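Comwood Nesting Tableware Set
Notes and data card, revision February

Summary

Comwood is a small record of how a set of colored plastic bowls and cups gets nested on a cloth-covered table. It covers the pieces, the layouts they start from, the stacks they end up in, and the labels used for each. The files are kept under the Urel project tree, in the folder tableware/comwood. The naming scheme was carried over from the older Ellivier set, which had bowls only.

Contents

layouts/ – one text file per starting layout, 12 in all
sessions/ – 41 sessions, each with its own folder
labels/pieces.csv – piece names and short codes
labels/nests.csv – outer and inner piece for every nested pair
CHANGES – what was edited since the last revision

A session is one pass from spread-out pieces to the final stack. A session that ends before the stack is complete is kept and flagged partial in sessions/index.csv.

Surface

All sessions use a dark green cloth over the table. The cloth is not ironed or pinned. Wrinkles, lint and small specks are left as found and should not be treated as pieces.

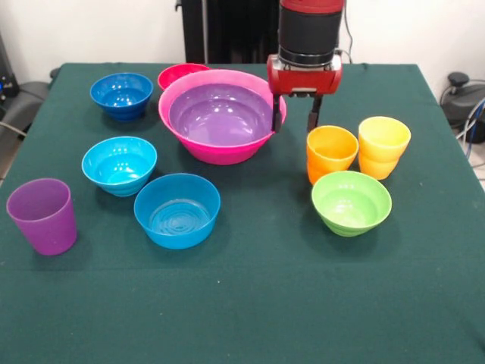
Piece names

Names are color plus type, lower case, joined by an underscore: pink_bowl, purple_bowl, yellow_cup. The large pink bowl is the base piece for most sessions and has the code B0. Its color is pink in pieces.csv even where older notes say magenta. Both words refer to the same color entry, and a search for either one in the notes should include the other.

Purple is used twice, once for a bowl and once for a cup. The type is therefore required in every label. Labels with color only were found in some 20 rows of the first revision and have been corrected.

Blue needs more care. The blue bowls differ in shade, and the shade that a person writes down depends on the light and on which other bowl is next to it. The allowed terms are light_blue, mid_blue and dark_blue. Cyan and turquoise are mapped to light_blue, royal blue to dark_blue.

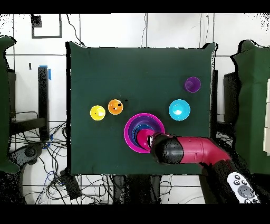

Nesting rules

1. A piece is nested when its base is inside the rim of another piece. Leaning on a rim does not count.
2. Pairs are written outer first. A purple bowl in the large pink bowl is pink_bowl > purple_bowl.
3. A stack is a chain of pairs, listed from the outside in. Do not skip a level, even when a piece shows only as a thin band at the rim.
4. Cups may be nested in cups or in bowls. A cup stack is recorded under the color of the outer cup.
5. A piece hidden behind another one is present. It is recorded as hidden in the visibility column, with no guess at its contents.
6. Pieces that touch side by side get no entry in nests.csv.

Size order is not enforced. A small bowl may go straight into the large one with nothing between them, and several sessions are like this.
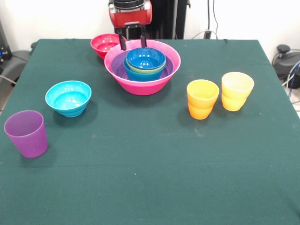
Layout files

Each layout file has one line per piece: code, name, area, state. The area is one of left, middle or right, combined with near or far. Near and far are always given from the front edge of the cloth, including for views from another side – convert before writing the line. State is single or nested.

Layouts are limited to 300 characters so that they fit on a printed sheet. Comments start with a semicolon and are ignored by the Eyvindsson checker.

Layouts may begin with some bowls already nested. In that case the starting stack is listed in full in the layout file and again in nests.csv with step 0.

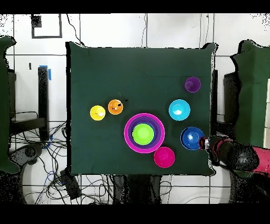

Magenta, purple and lime green bowls nested near the middle of the cloth; yellow and orange cups at left.

Known issues

– Nested cups of one color are hard to count from a high view. The count column is left blank where the seam between rims is not visible.
– Glare in the bottom of the light blue bowl has been mislabeled as a white piece. Rows found so far are listed in CHANGES.
– Green bowls were entered as olive, lime and green. All three are now green. The original word is kept in the remarks column.
– Two layout files still use the Ellivier codes. The checker accepts them with a warning.

Corrections

Send corrections as a changed row plus the session number. Changes to piece names are held until the next revision.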